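Visita al laboratorio de Vetanano en Masolthorpe

Por Lovisa Tveit
2024-10-21

El autobús de Masolthorpe para delante de una tienda de alfombras, y desde allí hay que caminar cuesta arriba hasta el edificio de Vetanano. Llegué con bastante adelanto y me dejaron esperar en la cocina, donde ya estaba Herman Hartono con su portátil abierto, mirando por qué un nodo no publicaba mensajes. Fue una buena entrada en el tema de la jornada. En el programa ponía "puertas abiertas para gente de software", y lo cumplieron: de motores y de reductores se habló muy poco.

Mis notas son de una persona que trabaja con planificación de movimiento en otro lugar y que tiene curiosidad por cómo lo hacen los demás. Si en algún punto entendí mal, la culpa es mía.

El sistema que manda: Zarkis

La primera charla la dio Tomos Foulkes. Zarkis es el nombre interno del conjunto de programas que va desde la cámara hasta la orden de movimiento. Antes tenían tres repositorios separados y cada grupo compilaba el suyo. Ahora hay uno solo, y Foulkes dedicó más tiempo a contar la mudanza que a contar la arquitectura, cosa que agradecí. Enseñó el historial del último año: 1262 cambios aceptados, una buena parte de ellos para borrar código que hacía lo mismo en dos sitios.

La división es clásica. Un módulo de percepción entrega una lista de objetos con posición, orientación y una medida de confianza. Un módulo de política decide hacia dónde debe ir la punta de la herramienta, en dos dimensiones, sobre el plano de trabajo. Y un controlador cartesiano convierte esa decisión en movimiento del brazo, con un límite de velocidad que la política no puede cambiar. Este último punto lo repitió dos veces. El límite vive en otro proceso y se lee de un archivo firmado al arrancar.

Pregunté por qué la política trabaja en dos dimensiones si el brazo tiene más libertad. Foulkes respondió que para empujar cosas encima de una superficie plana no necesitan más, y que cada dimensión que se añade se paga luego en horas de depuración. La altura de la punta queda fijada en la calibración. Si alguien cambia el tablero hay que repetirla, y existe una comprobación que compara la altura guardada con una medición nueva cada mañana.

Percepción: el problema de los grupos apretados

Titilayo Olatunji lleva la parte de percepción. Usan bloques de juguete de cuatro colores y varias formas, y la tarea es empujarlos con una varilla según una instrucción escrita: separar dos colores, llevar una pieza a una esquina, poner el cilindro verde al lado de la estrella del mismo color.

Con las piezas separadas, el detector casi no da trabajo. La dificultad llega cuando están juntas, porque los contornos se mezclan y el programa puede asignar a una pieza la orientación de su vecina. También está la propia herramienta, que tapa lo que tiene detrás. Su solución es guardar la última posición conocida de cada pieza y envejecerla: mientras no se ve, la incertidumbre crece, y cuando pasa de un umbral la política recibe la orden de apartar la varilla y mirar otra vez. Olatunji lo llama "pedir permiso para mirar", y el nombre quedó así en el código.

Nos dejó ver una ejecución grabada en la que el cambio de identidad ocurría delante de nosotros. Dos piezas del mismo color se tocaban, se separaban, y las etiquetas salían intercambiadas. Contra esto han añadido un coste por cambiar de forma entre un cuadro y el siguiente. Funciona mejor, dijo, pero no está contenta con los casos en que la pieza gira y muestra un lado que desde la cámara se parece a otra forma. Un pentágono y una estrella vistos en un mal ángulo le han dado disgustos.

Me interesó además la manera de etiquetar. No dibujan a mano los contornos: proyectan el modelo de cada pieza sobre la imagen y una persona solo corrige las que están mal. La herramienta para corregir es una página web muy fea y muy rápida, con atajos de teclado para todo.

Purves, o cómo leer un fallo

Después del café (muy fuerte, con galletas de jengibre) pasamos a Purves, que para mí fue lo mejor de la visita. Es el visor de registros. Cada ejecución guarda las imágenes, la lista de objetos que el programa creía tener delante, la instrucción, la orden enviada y la posición real de la punta, todo con el mismo reloj. En la pantalla se arrastra una barra de tiempo y se ve el mundo según la cámara y el mundo según el programa, uno al lado del otro.

Hamish Cruickshank, que lo mantiene, nos hizo buscar un fallo real de la semana anterior. La varilla pasaba al lado de la pieza sin tocarla. Todos miramos la percepción, y la percepción estaba bien. La orden también. El error estaba en el tiempo: la imagen llegaba con 60 milisegundos de retraso respecto a lo que decía su marca, por un cambio de controlador de la cámara, y el programa corregía hacia una posición antigua. Con la barra de tiempo se descubría en un momento. Sin ella, confesó Cruickshank, habían gastado casi 7 días.

Purves puede también volver a ejecutar la política actual sobre un registro viejo y marcar los instantes donde la decisión nueva se aleja de la antigua. No sirve como prueba completa, claro, porque el mundo grabado no reacciona a la decisión nueva. Lo usan como filtro antes de ocupar el robot. Un cambio que se aleja mucho necesita una explicación escrita en la revisión de código, aunque el resultado parezca mejor.

En el puesto de trabajo

La última parte fue junto al brazo, en grupos pequeños. Hartono había resuelto lo de su nodo (era un nombre de tema con una mayúscula) y nos llevó al puesto donde se prueban las políticas de empuje. El tablero es de madera a rayas claras y está sobre una mesa perforada azul; encima ponen los 8 bloques. La instrucción se escribe en una terminal, en inglés corriente, y se puede cambiar en cualquier momento.

Hablamos sobre todo del contacto. El controlador no mide la fuerza en la punta; la política tiene que deducir por la imagen si la pieza se mueve con la varilla o si resbala hacia un lado. Por eso la aproximación se planifica despacio y con un punto intermedio, elegido para que el empuje pase cerca del centro de la pieza. Con una estrella esto es delicado: según se apoye la varilla en una punta o entre dos, la pieza avanza o gira. Hartono tiene una tabla de puntos de contacto por forma, escrita a mano, y quiere sustituirla por algo aprendido, pero de momento la tabla gana. 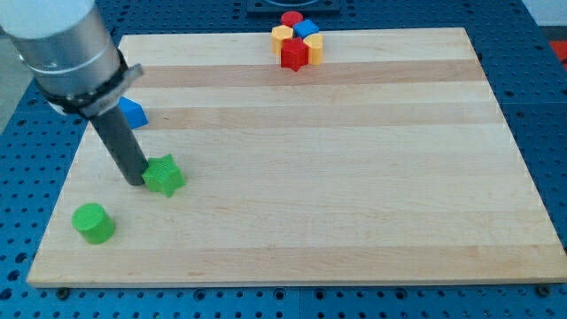 Datos prácticos para quien quiera ir

La próxima jornada será en diciembre. La inscripción se hace por correo y conviene decir en qué se trabaja, porque forman los grupos según eso. Las charlas son en inglés y se puede preguntar durante la exposición. Hay que llevar zapatos cerrados para la zona de los brazos. Para comer, yo encontré sopa y pan en el café que está enfrente de la tienda de alfombras; cierra temprano, y el último autobús pasa poco después.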